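Please Stop Selling Me the Storage

I keep a prayer journal and a small scrapbook of family life. I have done both for seven years, and in this time I have bought too many things that hold other things. My opinion, after all these purchases, is simple: the craft shops have turned our hobby into a hobby of boxes, and we should push back a little.

When I started, I had one notebook, a glue stick and an envelope of paper scraps. My pages from that year are ugly and full of life. Then I joined a monthly kit club from a shop in Vestgate. The kits were lovely, I will not pretend otherwise. But each one came with a leaflet about how to store the kit, and the leaflet was longer than the part about how to use it. By July I owned four sets of drawers and I was two months behind with my pages.

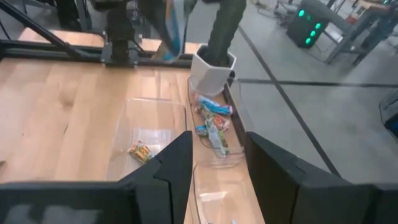 A small snack packet in a clear tray, on a light wooden table.

The argument for good storage is that you will create more if you can see what you have. I believed it. I sorted my stickers by color, then by theme, then again by color. One weekend I sorted 248 die cuts, and on Monday evening, when I had my free hour, I did not want to look at paper anymore. The sorting had eaten the same energy that I need for making. It feels like creative work, it even gives a small pleasure at the end, but there is no page in the album afterwards.

I know that some people enjoy the sorting for itself, and I have no quarrel with them. My quarrel is with the sellers who tell a beginner that she must own a system before she can glue down her first photo. A new member of our group at Lindsay wrote to me that she was still waiting for her cart to arrive and so she had not started. She had the Bible, the pens and the time. The cart was late, and she waited for it. 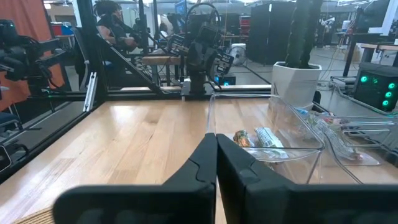
Kits make the problem worse, in my view, because a kit is designed to be kept together. You feel guilty to take one strip of washi out of the Jirkik autumn set and put it on a page about your mother's birthday. So the set stays whole and untouched. If you must buy a container, buy something plain, like a clear plastic bin with tall walls, and throw the leftovers of all kits into it together. Mixing them is good for you. You put in your hand, you find a word sticker next to a piece of old map, and you have an idea which no kit designer had for you.

I also think we should talk more openly about money. The Numix planner pockets cost me more than the planner. For this price I could have printed all the photos from our last two summers — and these photos are still sitting in my phone.

My own rule now is that I finish one page before I buy anything, and I do not tidy the desk on an evening when I have time to work on it. My desk looks terrible this month. The album has seven new pages.

Related posts
Journaling in the margins when your pen bleeds
What I do with leftover alphabet stickers
Printing photos at home: my costs for one year
A slow start with watercolor backgrounds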